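Stain on pale grey worktop, any ideas?

Asked by Isla Menzies, Kelside

Had friends round and someone left a beetroot jar sitting overnight. There's now a pink ring and I've been at it with washing up liquid for 20 minutes!

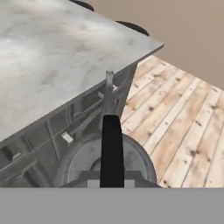
The grey top, from above

Answer 1
Bicarb paste, cling film over it, leave till morning. Worked on mine (the hearth, mind you, not a worktop). Don't use vinegar if it's real marble.

Answer 2
what jerkusero said. or put a fruit bowl on it

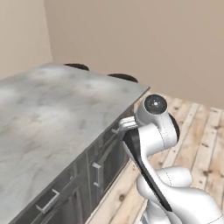
Answer 3
Sealing is the bit people skip. I did ours in May and red wine wipes straight off now. With a squared edge like that one, take the sealer over the side as well, and wipe any drips off the dark drawer fronts quickly.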